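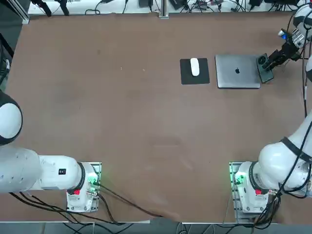
**Bench rules, second try**

The new bench rules went up on the Kalora shared drive last month, all 9 pages of them. Ovidiu Pop wrote most of the draft and he deserves credit for getting it done. I have read it twice and I'm still not sold.

My trouble starts with rule 2, "the workspace shall be clear of unnecessary items." Fine words. Unnecessary to whom? The desk-tidying task needs a laptop, a mouse and a mouse pad, so those stay. What about the adapters and cable bundles along the back of the table? The rule doesn't say, and a rule that can be read two ways will get read the easy way. Toma's old sheet at least told you how far from the arm base a loose cable had to be. It was ugly but you could check it with a tape measure.

Rule 4 covers grip. It says the operator must "confirm a secure hold" before any lift. I asked three people how they confirm it and got three answers. One watches the wrist view, one watches the fingers from the side, and one listens to the motor. I would like to see the rule name a view and name what you should be able to see in it, for example a finger on each side of the object.

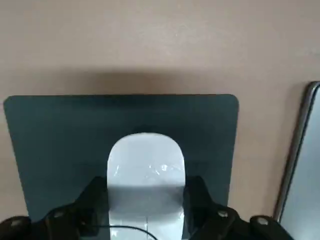
*Wrist view, with a gripper finger on either side of the white object.*

Then there is the log. Under the new rules every run gets a line, and the Restar team tells me theirs has reached 2422 lines. I asked for the last 200 and 100 of them had the same comment, "OK." That isn't a safety record. It is a habit of typing two letters. If the log is going to stay, cut it down to runs where somebody stopped an arm or moved an item by hand, and make them write down why.

I have a smaller complaint about the reset rule, which says items must be returned to "the standard layout" between runs. There is no drawing of the standard layout. Does the mouse start on the pad or off it?
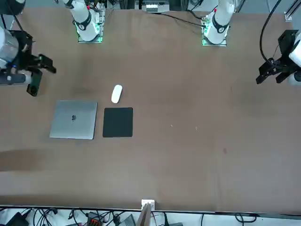
Jovus had the same argument in May and settled it by taping a printed sketch to the cabinet door. It took them one afternoon, and I don't see why we need a longer process than that.

The part I do like is rule 7. Anyone in the room can call a stop and doesn't have to defend it afterward. Keep that one exactly as it is.

Comments on the draft go to Ovidiu. Please quote the rule number, and if you think a rule is too vague, send him the wording you would use.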